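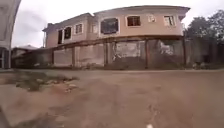

Peach-beige plaster, dark eaves, dirt road out front.

Reading a Street: handout for session 2

Hi everyone. I promised to type up my notes from last time for those of you who couldn't make it, and I've added the bits I forgot to say out loud (there are always a few). The big question for this session was simple: how do you work out what a street used to be when all you have is the street and a box of paper?

Start with the paper, but don't trust it too much. Our main source is the Skalbridge rate book, and the entry I keep coming back to is number 244, the one for the Jansen yard. It gives a name, a sum owed and the word "stores", and that's all you get. Stores of what? Joana Macedo went through the October letters for me and found a complaint about the smell of hides, so I'm fairly happy calling it a leather business. But look how thin that is! One word and one grumpy neighbor. When you write up your own street, please tell me how thin your evidence is. I will never mark you down for saying "I think." 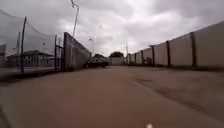 A long straight road with netting on the left and a pale wall on the right.

Next, walls. I get very excited about walls, as you know. A wall on a map is a line, and a line can mean ownership, or safety, or just somebody keeping goats out of the beans. Arnout Vermeulen's article (it's in the reading pack, the first half is the useful half) argues that boundary lines last longer than anything else in a town. Houses come down, trades move away, and the line stays put because two owners would have to agree to shift it. I mostly buy this. Where I get off the bus is his claim that you can date a line by its shape alone. Wiggly does not mean old - I've seen plenty of wiggly lines drawn by surveyors having a bad day.

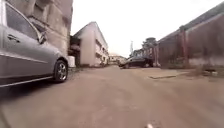 Then there's talking to people. Jayanthi Iyengar did roughly 3 hours of recordings with the families who worked for Purniron, and they're lovely to listen to, all sorts of stuff about wages and lunch and who was allowed to use the front gate. Listen for the places where two speakers disagree. Don't average them out! Write both down, with names, and leave the gap showing.

A quick word on names too. The same lane turns up under different spellings depending on which clerk had the pen, so search loosely and keep a list as you go.

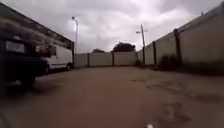

Paved yard under cloud, with a boundary wall at the far end.

For next time: pick one plot, find it on two maps made at least a generation apart, and write me a page on what stayed and what moved. Footnotes can be messy at this stage. Amber Mapplebeck has the key to the map drawers, so ask her nicely, and put the sheets back flat.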